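Small stuff all over the table: trays or one big box?
Workshop & Hobby Room > Storage and tidying

deneck70
I have a light wood table that I use for everything, and by Friday it is always covered in small bits. I want a routine for clearing it that I will stick to.
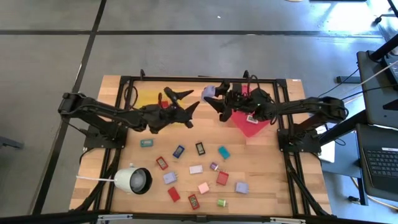 I've been using colored sheets as zones, one yellow and one a pinkish red. Things I'm still working with go on a sheet, everything else is supposed to leave the table. The second half doesn't happen.

ukier
Get one box. Sweep it all in at night, sort it once a month. I did trays for two years and spent more time sorting than working.

Tetport_39
Disagree with ukier. One box means digging through it every time you need something. Shallow trays, one per job, and label them on the short side so you can read them on a shelf.

ukier
If you have 100 different parts, sure. Most people don't.

van_bench
I'd keep the sheets but tape down the corners. Mine kept turning whenever I leaned on them and then the zones meant nothing. Felt also works and small parts don't roll on it.

deneck70
Felt is a good idea. How thick?

van_bench
The thin kind from the craft store. Thick felt grabs screws.

Tetport_39
How wide is the clear part of the table? That decides how many trays fit.

deneck70
Roughly 70 cm. I'll try two trays and put felt in one of them. The box can go under the table for whatever doesn't belong to a job.

ukier
So you're getting the box.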